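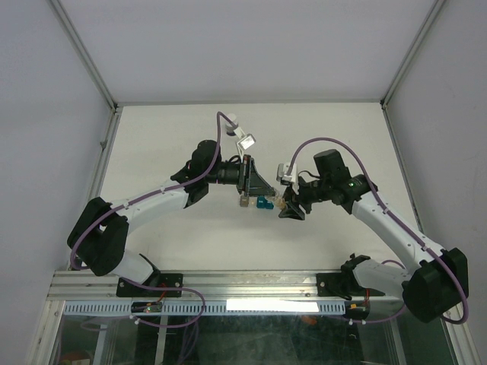

Chapter 4
The Clear Work Surface

Most advice on arranging a workroom begins with storage. Buy the shelving, label the boxes, and the bench will look after itself. The evidence for this is thin. The best-known survey, carried out at the Claltar workshops in Skundton, asked 2,634 people how tidy they thought their benches were, and 80 per cent said tidy or very tidy. It did not send anyone to look.

This chapter starts with the surface instead. A work surface has edges, a colour and a fixed area, and all of these can be checked. Pale, flat surfaces are widely recommended, usually on the grounds that small parts show up well against them. That holds for a dark screw. It is a poor argument if the parts are white, and the reader should be wary of any rule that leaves out what is being worked on.

Side walls raise a similar question. An enclosed bench stops things rolling off, or so the Zovilville handbook claims — it gives no figures. Walls also limit reach, and a back corner that is awkward to get at tends to collect whatever was last put down there.

Christodoulou's scheme, which we take up in Section 4.2, divides the surface into near, middle and far zones. It is popular with teachers and easy to draw. Whether people keep to it after April, when the course ends, is another matter.

Before reading on, sketch your own bench from memory, then compare the sketch with the bench.

4.1 What counts as clear?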